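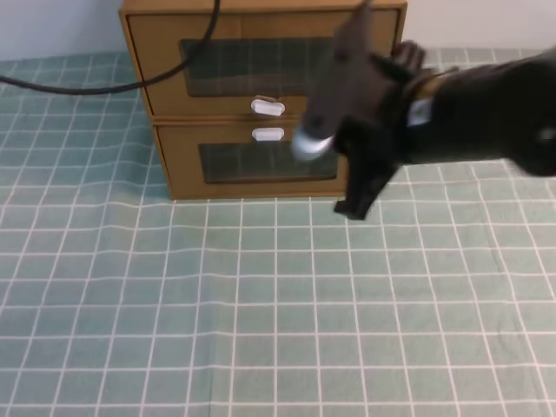 I have been writing letters again. It started in October, when Rhona Dow moved up to Basness and told us all that she wouldn't be getting the internet put in until she had sorted the roof. I thought she would give in after a week. She didn't, so I bought some stamps.

My handwriting was terrible at first. I hadn't written more than a shopping list by hand for years, and my wrist hurt after one side of paper. I now do two sides on a Sunday evening, with the radio off. A letter to Rhona takes me more than 30 minutes, and a good part of that is sitting and trying to remember what happened on Tuesday.

I use a cheap pad, lined, 72 sheets. I tried unlined paper and my writing slid downhill. Siriporn Meesuk gave me a fountain pen for my birthday and I like the look of it, but I'm left-handed and I smudge everything, so it's back to a biro for now.

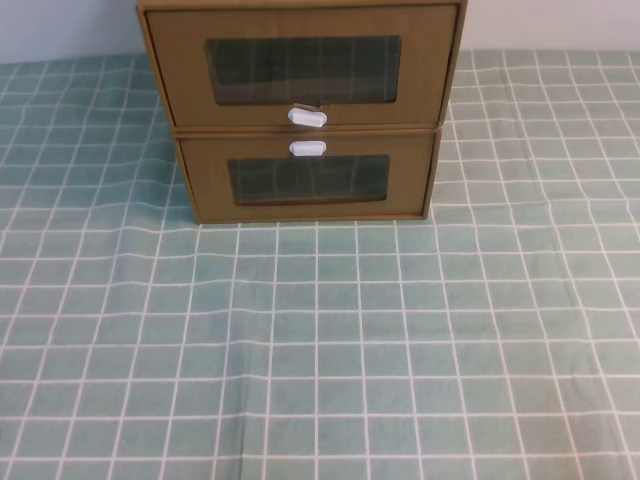

The odd thing is what ends up in a letter. On the phone I tell people news. In a letter I put in the smaller stuff -- the neighbour's new gate, what I had for tea, the bus that went straight past the stop with its lights on. Rhona writes back about the wind, mostly, and about a man who keeps trying to sell her a boat. Her last one had a corner missing where the dog had got to it first. I've read it several times.

I keep the ones that come and I don't make copies of the ones I send. Surachet Onsri thinks this is mad, as I'm bound to repeat myself. I probably do. I've told Rhona about the gate twice, I think, and she hasn't complained.

Post to Basness goes on the boat, so a reply can take a fortnight. By then I've forgotten what I asked, and she answers a question I have to work out backwards. Yaowalak Paisan has asked for a letter too, so I need another pad and a book of second-class stamps.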